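February
By the Guvar equipment desk

Trusimora two-finger gripper, rev 2: product page and fault notice

We still list the Trusimora gripper, and we still sell it, but please read the fault notice before you order. The maker calls the problem "intermittent loss of hold." We call it dropping things.

The gripper is sold for light tabletop picking. Prirorero, who make it, say the jaws will keep their grip through a power dip. Ours let go. On our bench the fingers opened during a slow lift, with no stop signal, no error code and no entry in the log. The log showed a normal hold right through the drop, and that bothers us more than the drop did. A fault you can see is one you can plan around.

Our bench work uses small blocks and a hand tool on a blue plate, with the fingers brought in low over the pieces.

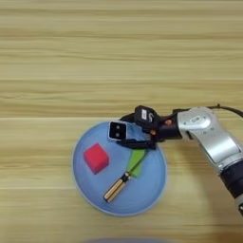
El Fassi wrote in to say the same thing happened on their line, only with the jaws closing instead of opening, and that a firmware update did nothing for it. They asked whether anyone had tried swapping the wrist cable. We have. The fault came back on Tuesday with the new cable fitted.

Prirorero's published figure is 1000 cycles between checks. We would not go near that. The notice they sent out, number 2713, blames "operator setup" and offers no test that would show it. Until they supply one, we treat the claim as a guess.

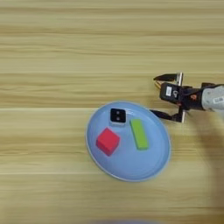
Trusimora gripper, jaws open, at the plate.

What we ask of buyers for now:

Keep hands out from under the jaws whenever the arm has power, even if the screen says the grip is locked.
Check the hold every 12 cycles with a piece you don't mind losing.
Don't use it for glass, blades or anything hot.
Write down every drop. The log may not do it for you.

Prirorero has offered a replacement control board. We fitted one, and it ran clean for a morning, which proves very little with a fault that comes and goes.
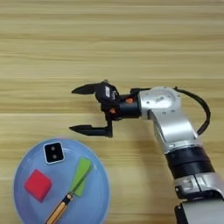 It went back on the bench after lunch and we are still running it. If it fails, the listing comes down. If it holds, we will want to know what was changed on the board, and so far Prirorero won't say. Units already sold can be returned to us for a full refund, opened or not.

Contact: Guvar equipment desk | Copyright Guvar | Back to top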